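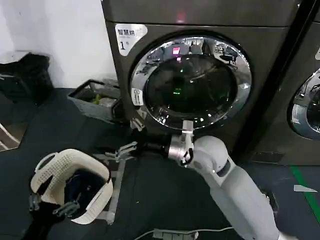 Dryer number one, with a basket of dark clothes beside it.

Dexter Ambrose has been drying other people's clothes for most of his working life, and he would like it known that he still enjoys it. We met in the small back office of Jirby, the wash-and-fold business he manages, where there was a kettle, two good chairs and a pile of odd socks that he moved to the windowsill so I could put my notebook down.

"Everybody wants to talk about washing," he told me, pouring the tea. "Which soap, which setting, hot or cold. And I get it, washing is where the stains come out. But the dryer is where clothes get ruined! I could fill this room with sweaters that went through the wash just fine."

He grew up over his aunt's laundry in Grestomport, where the drying was done on lines strung across a yard and a good wind could save you half a day. His first paid job was folding sheets for the Konstantinidis guesthouse, and he still folds a fitted sheet the way Mrs. Konstantinidis showed him, corners tucked into corners, though he laughed when I asked him to explain it and said I would have to come back with a sheet.

What he would explain, and at some length, was the basket. Dexter is a great believer in the plain white plastic kind with holes in it. "You want air getting at things, even in the few minutes they sit there. I had wicker ones for years, lovely to look at, and they snagged everything. Tights, mostly. I was forever apologizing about tights." He likes a basket down on the floor close to the door, so that nothing has far to travel, and he likes darks to stay with darks right through to the folding table. A black T-shirt that has shared a load with a new towel, he says, will carry the fluff for the rest of its life.

The dryers are front loaders with round doors, and the numbering matters more than I would have guessed. Staff write the number on the ticket for each order, and customers have grown attached to certain machines. One regular will wait half an hour for number one, even with the machine next to it standing free. "I've told her they're the same. I've told her they get the same service on the same day. She says one is gentler. So now when she calls ahead I try to keep it for her - it costs me nothing, and she brings us plum cake."

He is stricter about the filters. They get cleaned after every load, and the door seals are wiped down at the end of the day with a damp cloth and nothing else. He once tried a spray called Fivetti that a salesman had left behind, and the whole place smelled of pears until April.

I asked what he would tell somebody drying at home, and he settled back in his chair, clearly pleased. Shake each thing out before it goes in. Leave room, because a full drum just rolls everything into one big damp sausage (his word, and he apologized for it). Zip the zippers. Take shirts out while they are still a little bit damp at the collar and hang them up by the shoulders. "And stay near it! People start a load and go off shopping, and then it sits there getting creased for two hours. Have a cup of tea. Read something. It's a nice warm place to sit."

We had been talking long enough by then for the tea to go cold, and a bell rang at the front counter. Dexter excused himself, took the odd socks with him, and called back over his shoulder that he thought one of them might belong to the lady with the plum cake.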